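The Hands Are the Easy Part

By six in the evening the back half of Skadside smells of solder and somebody's noodles. It's a shared workshop with 2000 square feet, one good drill press and a waiting list for it. In January a small group of members began building a pair of hand-held grippers there, under the name Kekedura, a word they swear means nothing.

The plan was modest. Squeeze the grippers yourself, do a chore, keep the recording, and one day let a robot arm try the same chore from your notes. The first budget was $203. The current one is $424, and it's spoken of the way families speak of an uncle in Reno.

Chores were picked from whatever was lying about. Dishes were ruled out early on grounds of cost. Packing a bag won, being something any adult can do while thinking about lunch, and so far the Kekedura log holds 1624 tries at it and its cousins.

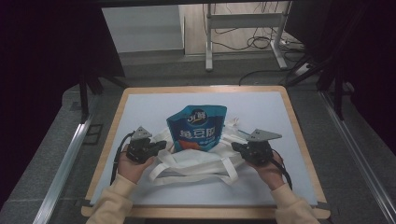 A snack pouch, a tote bag and both grippers at the work board.

Doing it with grippers is a humbling way to spend an hour. Your fingers know where the edge of a bag is. The jaws know open and shut. Cloth slumps, straps wander, and you find yourself holding your breath over a job you'd normally do with a phone under your chin.

The finger pads have gone through several linings, all of them held in low regard by the people who stuck them on. Slick ones let go of cotton. Grippy ones won't let go of anything, and leave bits of themselves behind. The group at De Haan, a rival bench across town, uses molded pads and mentions it often.
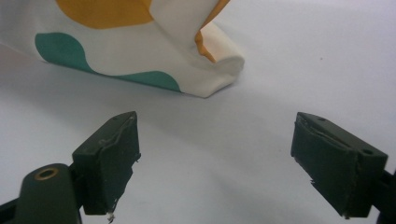

Sulluren, reading the build notes online, wrote in to say that the lining matters less than how hard you squeeze, and that a cheap spring behind each finger would save them another month of tape. The springs are now on order, which puts the budget somewhere north of the uncle. Meanwhile the drill press is booked until nine.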